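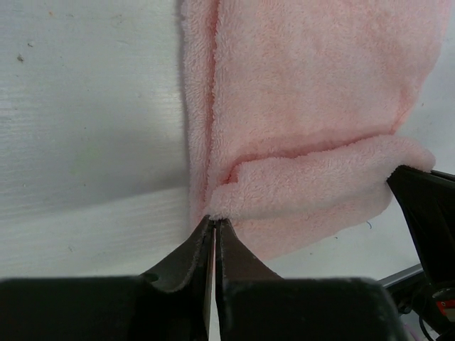 Porkberg Film Society — Minutes of the General Meeting, 28/11/2025

Present: Siriporn Inthanon (chair), Mayuree Intarasuk (minutes), Montri Phromma, Silvana Peixoto
Apologies: Kamol Khamphan

1. Previous minutes
Accepted with one correction: the Clenov short screened in the second half of the program, after the break. Moved Montri, seconded Silvana.

2. Documentary season
Siriporn has heard back from the Prasertsri archive and the answer is yes! They will lend us 7 films, including the restored ferry workers picture that Silvana has been chasing for two years. Everyone was thrilled. The colour on the new print is said to be wonderful, and the original sound has been kept, hiss and all.

Loan fee is $2,000 for the lot, payable before the first screening. Agreed.

Silvana would like to open with the ferry film. Montri argued for the dance hall one — it is shorter, it has that marvellous long take on the staircase, and people could stay on to talk. Good, lively discussion.
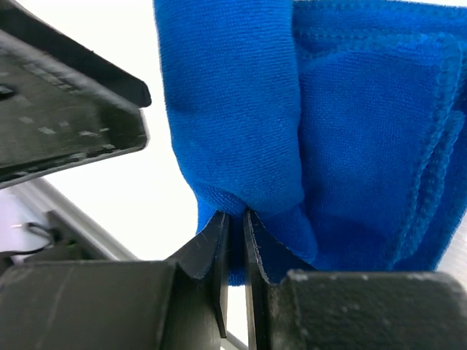
Put to a vote and the dance hall film will open, with the ferry film closing the season so it gets a night to itself. Silvana is happy with this and has offered to write notes for both.

3. Venue
The Mikham Theatre seats 300 and is free for all our dates in January. Montri has tried the projector and loved the picture, but the left speaker buzzes in quiet passages. He will ask the theatre to have it looked at.

4. Program booklet
Mayuree showed a draft cover, which was much admired. Essays to be kept to two pages each. Kamol sent word that he will write on the Clenov films and may run over.

5. Other business
Subtitles on two of the loans still need checking. Siriporn and Mayuree to do this together.

Meeting closed 8.40 pm.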